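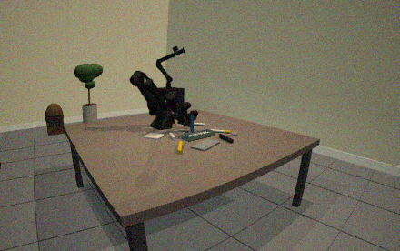 The planner failed again in April, and I blamed the planner, and that cost me the better part of a month.

Some background. I keep a small tabletop simulation going at Dakbridge, mostly for testing grasp code before it gets anywhere near hardware that can break. The perception side is called Pluvdale and the motion planner is called Ramasamy. I didn't name either of them. The job is dull on paper: look at a cluster of small things, pick one, get the fingers around it without knocking the others about.

Anything thin and upright is where it goes wrong. Cylinders lying down are fine, blocks are fine. Stand a skinny rod on end beside something bulky and Pluvdale decides, quite happily, that the two are one object with an odd chimney. Ramasamy then plans a perfectly sensible path around a thing that does not exist.

So I ran it 2,000 times with shuffled layouts, which is the great joy of simulation – you can be wrong overnight, while asleep. It gave up or hit something in 167 of them. I had expected worse, and was a bit let down.

I spent days on the planner's collision margins. Wider margins meant fewer bumps and a lot more refusing to move at all, which looks great on the chart if you only chart bumps. I did only chart bumps, for a while.

The real trouble was in the segmentation step. The depth image was being smoothed before we split it into objects, and the smoothing was wide enough to smear a rod into its neighbor. Someone had set the filter to clean up render grain. That someone was me, going by the commit log, and the commit message was "minor".

The fix was 4 lines. I moved the split ahead of the smoothing and dropped the filter size. Same layouts, same seeds, and the failures came down to 2. Both of those are the arm folding itself into a pose where the gripper has no way out, so Ramasamy finally gets to be guilty of something.

Next job is to make the log print which stage rejected a grasp, where for now it just says "no plan found" for everything – including, as I learned last week, a missing config file.

Posted in: Robots, Debugging, Self-Inflicted

This site uses cookies to remember your preferences. By continuing to browse you agree to our use of cookies. Accept | Read more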